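Search this site
Enter keyword
Posted in December by the bench author, Stiltine working diary
5 min read

Back on the Sesum rule set this morning. The draft has been sitting since the Tkachenko review came back, and the comments fall mostly under section 3, approach and clearance. I started at 7:40 and read the whole section through before opening the simulator.

The old wording said the gripper "should not come too close" to objects it is not picking. No one can test against that. The new wording names a state (jaws empty, pointing down, wrist stopped) and a check that has to pass before the arm goes any lower. The check runs against every object on the counter, including the ones behind the arm. I also struck the line that let an operator skip it on a counter judged to be tidy.

Loaded the marble counter and went through the cluttered layouts.

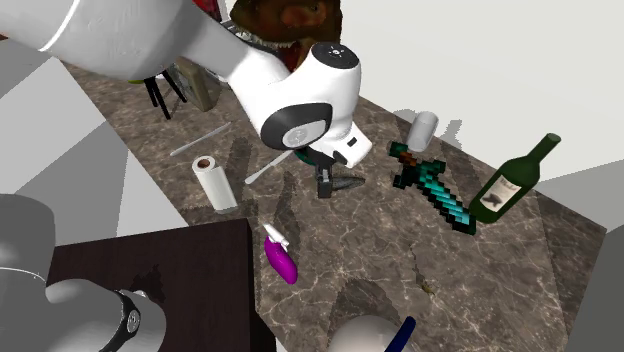 Empty jaws above a knife blade, spray bottle in the open area of the counter.

Knives get their own clause now. Under the old text a blade lying flat was treated as any other low object, with clearance measured from its highest point. That gives a small number and a false sense of room, as the hazard is the edge and the way a flat blade can flip when one end is pressed. New clause 3.2: a blade is handled as a zone, the full length of the knife plus a margin on both sides, and a jaw may enter the zone only if the knife is the named target. Approach from above the handle. If the handle can't be told from the blade, stop and log it.

Same clause applies to table knives. The review asked for an exception for blunt ones. I declined it. The rule has to work without anyone judging sharpness from a render.

Coffee, then the close-view rules, which took the rest of the morning. The draft treated a target as identified once any part of it was visible. I have changed this to two conditions: the object to be grasped must be fully inside the view, and any neighbor that is only partly inside must be marked unknown and given the larger margin until a second view confirms its outline.
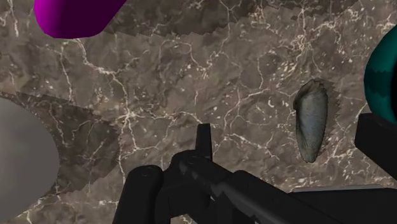
Shadows came up again. Haklow's note on the previous draft wanted shadow regions excluded from the obstacle map, and I agree in principle, but the stepped edges at low shadow resolution can hide a thin object. Wording I settled on: a shadow is not an obstacle, and a shadow is not proof of clear surface either. The planner has to get the surface height from depth data and record which source it used. It reads a little clumsy. I left it.

Ran the checker over the stored trials after lunch. 2,342 approaches in the set, of which 61 fail under the new text and passed under the old. I opened a batch of the failures by hand. Most are partial neighbors near the border of the close view, which is the case the rule was written for. A few are the blade zone. One I can't explain and have flagged; the log says the wrist was stopped but the joint values drift over the next steps. Possibly a rounding matter in the export. Will rerun that one with full precision.

Then the reach section. Two things to settle: how links other than the gripper are counted, and what to do about tall items that stand close to the wrist.

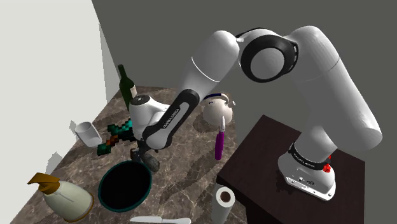 Arm reaching from the table to the counter, gripper low near the rim of the black bowl.

On links: the forearm and wrist housing are now included in the clearance check at every step. The draft checked them only at the start and end of a move, and the middle of the move is where a bottle neck gets hit. On tall items: anything upright with a narrow footprint takes the larger margin by default, whatever its weight in the model. Handles that arch over the top of an object count as part of the object, with no credit for the open space under them. Rims are measured at the outer edge.

The cost is time. The per-step check slows a batch of 1,000 approaches enough that it can't run in the lunch break any more, so it moves to the overnight queue. Acceptable for a standard. For daily work I would allow a coarse check first, with the full one required before release.

Still open: units in table 3, the definition of "stopped," and whether the log format belongs in the main text or an annex. I prefer the annex. Saved as draft at 5:15 and started the overnight run.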